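Iogurte caseiro sem iogurteira: o passo a passo que uso toda semana

Publicado em Cozinha de Nidby, seção Fermentados

Faço iogurte em casa desde que me mudei para Nidby, e continuo achando uma maravilha abrir o pote de manhã e encontrar aquele creme firme, brilhante, com a colher parando em pé! Quem me ensinou foi a Anoma Akanda, minha vizinha de porta na época, que fazia tudo no olho, encostando o dedo no leite. Eu demorei para ter essa coragem (e no começo usei termômetro, recomendo), mas o método é o dela, com uns ajustes meus.

O que você vai precisar

2 litros de leite integral (2000 ml, se preferir medir na jarra)
156 g de iogurte natural sem açúcar, com fermentos vivos
1 panela de fundo grosso
1 termômetro culinário
1 fouet ou colher limpa
Potes de vidro com tampa, bem lavados e escaldados
1 toalha grossa ou manta

Sobre o leite: pasteurizado de saquinho dá um iogurte lindo, o de caixinha também funciona e fica um pouco mais mole. Já testei com desnatado e não me empolguei, ficou ralo e azedo demais para o meu gosto. O iogurte que serve de fermento precisa ser natural mesmo, com leite e fermento lácteo na lista e mais nada. Compro um pote da Bamlow só para começar a cultura e depois vou guardando do meu.

Passo 1: aquecer o leite

Leve o leite ao fogo médio-baixo, mexendo o fundo de vez em quando, até chegar a 85 °C. Não precisa ferver. Vão aparecer bolhinhas na borda e um vapor constante. Mantenha nessa temperatura por 15 minutos, com o fogo bem baixinho. Já pulei essa espera algumas vezes por pressa, com leite pasteurizado, e o iogurte saiu, só que mais líquido. É nessa etapa que as proteínas do soro se modificam e ajudam a dar corpo.

Se formar nata, tire com uma escumadeira ou bata de volta. Eu como a nata com açúcar, de pé na frente do fogão, e não divido.

Passo 2: esfriar até 43 °C

Desligue o fogo e deixe a panela em um lugar fresco, ou coloque dentro da pia com água fria para acelerar. O ponto é entre 42 e 45 °C. Acima de 50 °C você começa a matar as bactérias, e abaixo de 37 °C elas trabalham devagar demais. O teste da Anoma: dedo mínimo bem limpo no leite, contando até dez. Se der para aguentar com um leve incômodo, está bom. Eu prefiro o termômetro!

Enquanto espera, tire o iogurte da geladeira para perder o gelo.

Passo 3: misturar o fermento

Coloque o iogurte em uma tigela, junte uma concha do leite morno e mexa até ficar liso. Despeje essa mistura de volta na panela e misture com calma, por uns instantes, sem fazer espuma. Não adianta pôr mais fermento do que a receita pede: com excesso, o meu ficou granulado e ácido.

Passo 4: manter aquecido

Distribua nos potes, tampe, enrole tudo na toalha e deixe dentro do forno desligado por 7 horas. Nos dias frios eu ponho uma panela com água quente ao lado dos potes e troco a água na metade do tempo. Uma caixa térmica também segura muito bem o calor.

O importante aqui é não mexer. Nada de balançar o pote para ver se firmou, nada de enfiar a colher. Costumo começar na quinta à noite, depois do jantar, e na manhã seguinte está pronto.
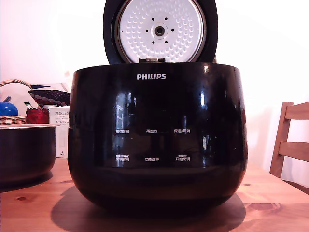
Posso deixar fermentando mais tempo do que as 7 horas?

Depende de quanto azedinho você gosta. Com 7 horas ele fica suave; chegando a 10, ganha acidez e uma textura mais firme, e começa a soltar mais soro. Eu não passaria disso.

Passo 5: gelar antes de abrir

Leve os potes para a geladeira e espere pelo menos quatro horas. O iogurte firma muito nessa fase, então não desanime se sair do forno meio tremido. Aquele líquido amarelado por cima é soro, pode misturar ou escorrer.

Para ficar grego

Forre uma peneira com um pano fino e limpo, apoie sobre uma tigela, despeje o iogurte gelado e deixe na geladeira. Duas horas dão um iogurte cremoso, uma noite inteira dá quase um queijo de passar no pão (com azeite e zaatar, que coisa boa!). Guarde o soro: vai muito bem na massa de pão e de panqueca no lugar de parte da água.

Guardar e recomeçar

Na geladeira, bem tampado, consumo em até uma semana. Antes de atacar os potes, separe 156 g em um vidrinho limpo e use como fermento da próxima leva, de preferência dentro de cinco dias. Depois de várias rodadas a cultura vai enfraquecendo e o iogurte demora mais para firmar. Aí é hora de comprar um pote novo e recomeçar.

Se aparecer mofo, cor rosada ou cheiro estranho, jogue tudo fora, inclusive o fermento reservado, e escalde os vidros de novo.

Para adoçar, sempre na hora de servir. Aqui em casa a campeã é a geleia de manga com gengibre, e em dezembro, quando as mangas estão no auge, faço potes e mais potes. A receita da geleia vai na próxima página.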